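Nov 29, 2024. Griltel hand grippers on loan from Cladano, second go with the pair.

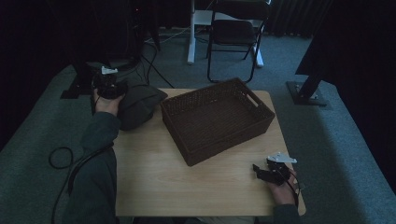
## Basket and bag

Right, so I've had these on for most of the morning and I like them more than I expected to! The basket is my favourite test so far, mainly for the cut-out handle in the short end (you can hook it with one jaw, which feels like cheating). The grey cloth bag is another matter. It slumps wherever it likes, and I keep pinching one fold when I want two.

Grip feel is good, a bit stiff at the start of the squeeze. Noman Hashmi tried them after me and said the left one is stiffer than the right, so swap hands next time and see if it follows the gripper.

## Grumbles

- The cable on the right one gets under my wrist. Ask Cladano for a clip, or tape it.
- My hands ache after 19 goes. Up to 12 in a row is fine, then tea.
- The leaflet is useless on sizing.

## Price

The quote is for 3 pairs and I'd rather start with one. The loan runs into December, so there's time to try the Palma set on the same basket before I ring them back.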